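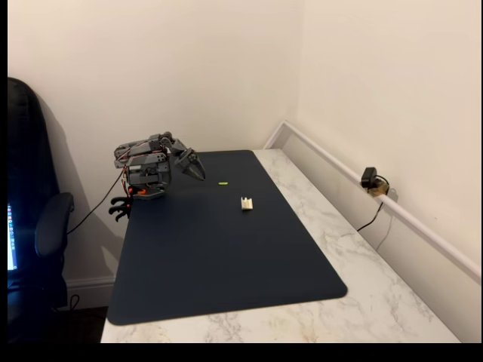

Valtholm Desktop Arm Challenge

Last updated 25 January 2022

The Valtholm Desktop Arm Challenge is a yearly student robotics competition, held each June, in which small teams build, wire and program a tabletop robotic arm and then set it to picking up and sorting little objects. It grew out of an after-school club at Ruseck College and has kept a good deal of that club's easygoing flavour, with plenty of borrowed screwdrivers and a very well-attended sausage sizzle at lunch.

Format

Teams have two members and spend most of the first semester on their arm, much of it at home on whatever desk the family can spare. The arm must clamp to the edge of an ordinary table and finish in a two-fingered gripper. Printed parts are welcome in any colour, and many teams begin with the Fustitz pattern, a set of free drawings passed down (and cheerfully modified) from one year's entrants to the next.

On the day, each arm works over a dark mat, moving small pieces of differing shape into trays. Rounds last 200 seconds. A perfect card is worth 900 points, with marks set aside for a tidy logbook, so a pair whose gripper has a rotten morning can still go home rather pleased with themselves.

Awards

The overall winners receive the Čierny Cup, while a separate ribbon goes to the neatest wiring, a prize contested far more fiercely than its size would suggest. Some 11 schools took part in the most recent challenge, several of them travelling in from the country the night before.

Shares: 11 | Comments: 2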